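Ramil Samonte verkauft Ordnung, und er merkt schnell, wenn man ihm das nicht abnimmt. "Sie glauben, das ist nur eine Kiste", sagt er. Ja, das glaube ich. Rosa Kunststoff, vorn ein kleiner weißer Verschluss.

Für Lerora hat er im Oktober einen Ratgeber über Hausapotheken geschrieben, 61 Seiten. Kernsatz: "Medikamente gehören hinter einen Deckel." Ob dafür ein Ratgeber nötig war? "Die Leute suchen im Schnitt 11 Minuten nach einem Fläschchen." Woher die Zahl stammt, kann er nicht sagen. 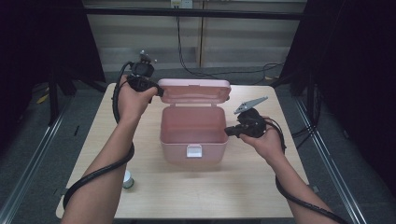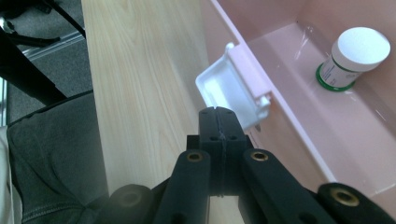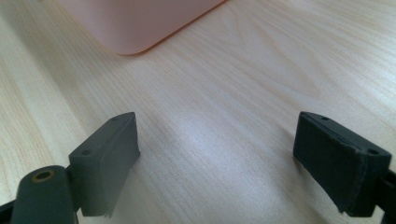 Ich frage, was passiert, wenn das Fläschchen verstaut ist und der Rest der Wohnung aussieht wie vorher. Samonte überlegt. "Dann haben Sie wenigstens einen Platz, auf den Verlass ist." Und das Verfallsdatum? "Das ist Kapitel vier." Gelesen haben den Ratgeber bisher rund 630 Menschen. Ob einer davon seither aufräumt, weiß er nicht.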